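4. Setting up a match record

These steps apply to club secretaries using the Wernotex results module for league and cup fixtures. The season calendar must be loaded first (see section 3).

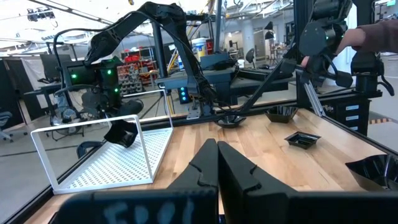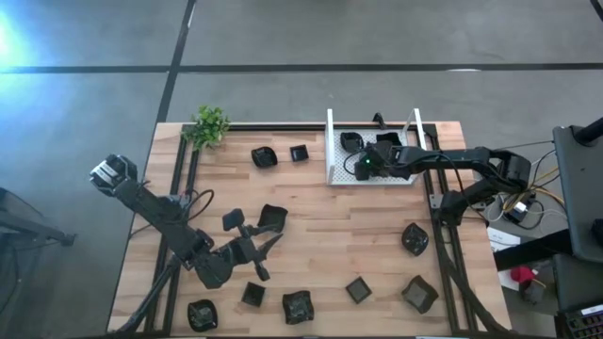

4.1 Creating the fixture

1. Sign in and open Fixtures.
2. Select New match, then choose the competition. The Menzies Cup is listed under Knockout.
3. Enter the home and away sides. Lenbridge has two entries, one for each senior team.
4. Enter the kick-off time using the 24-hour clock.
5. Select Save. The status changes to Draft.

Note: The match number is issued on saving and can't be edited. Quote it in full, for example 326, on all letters to the league office.

4.2 Adding the squad

1. Open the draft and select Team sheet.
2. Tick the players to be included. The limit is 23 names per side.
3. Mark the captain and the goalkeeper.
4. Enter shirt numbers. Duplicates are shown in red and must be cleared before the sheet will lock.
5. Select Lock sheet.

Caution: A locked sheet can be reopened only by the fixtures officer, Ketill Juhl. Changes made on paper at the ground don't update the record.

4.3 Postponed matches

1. Open the match and select Postpone.
2. Choose a reason from the list.
3. Leave the new date blank if it has not been agreed – the match then moves to the Unscheduled tab.

Note: Postponements entered after 1550 on a Wednesday appear in the following week's bulletin. Clubs using the Hastimeck ticket link must close sales separately.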